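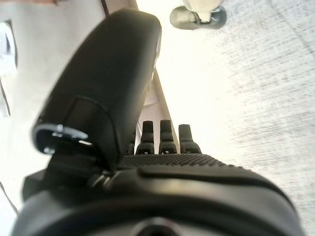
I was fifteen when I bought my first four-track, and I'm fairly sure it had been dropped down some stairs. One of the channels only worked if you leaned on the box with your elbow. I loved it so much I took it on holiday to my gran's, where I recorded her kettle, her gate and a very long argument about the gate.

So when I heard that the old cassette label from Ivilstead was being brought back to life as a radio series, I was on the phone before the kettle (mine, this time) had boiled. If you grew up anywhere near the town you'll know the name Sasholm. If you didn't, picture a spare bedroom over a shoe repair shop, a pair of tape decks wired together, and a teenager called Cornel Furtună running off copies of his mates' bands and selling them out of a sports bag at gigs.

They put out 88 tapes in five years, which still makes my head spin. Some were albums, proper ones with a side one and a side two. Some were ten minutes of somebody's little brother hitting a radiator. The biggest seller, by a band called Dahlgren, shifted 587 copies, and Cornel can tell you that figure without looking it up because he folded every single inlay card himself.

"My thumbs have never recovered," he told me, and then played me the whole of side one down the phone. I didn't mind a bit.

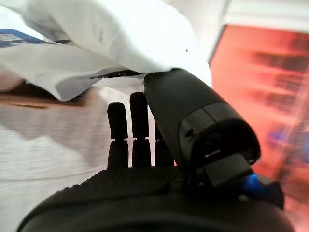 The series has two episodes to start with, and I've been lucky enough to hear both. The first is all about the early days: borrowed amps, the back room of the Zendville Arms, the bus that stopped running at half past ten so that every headline act played to the six people who had bikes. It's very funny, and there's a lovely stretch where three members of Dahlgren try to agree on who wrote their one famous chorus. They were still at it when the tape faded out!

I liked the second one even more. It's slower, and a bit sad in places. Cornel went back through the boxes and found tapes by people he'd completely lost touch with, and he rings a few of them up. One woman hadn't heard her own song since she was seventeen. She goes quiet for ages and then says, "I'd have that guitar louder." I had to pull the car over.

What I hadn't expected was how good the music sounds. I'd braced myself for hiss (there's hiss) and singing through the nose (there's plenty of that too), but some of these kids could really write. There's a song about a flooded underpass that I've had stuck in my head since May, and I've been humming it at the poor man in the post office.

Cornel says there are more episodes in the boxes if anyone wants them, and he's begun asking old bands to send in whatever they've got under the bed. I went up in the loft to look for mine. The four-track is still there, and so is Gran's gate, on a tape marked DO NOT WIPE in green felt tip. I've posted him a copy and he hasn't rung back yet.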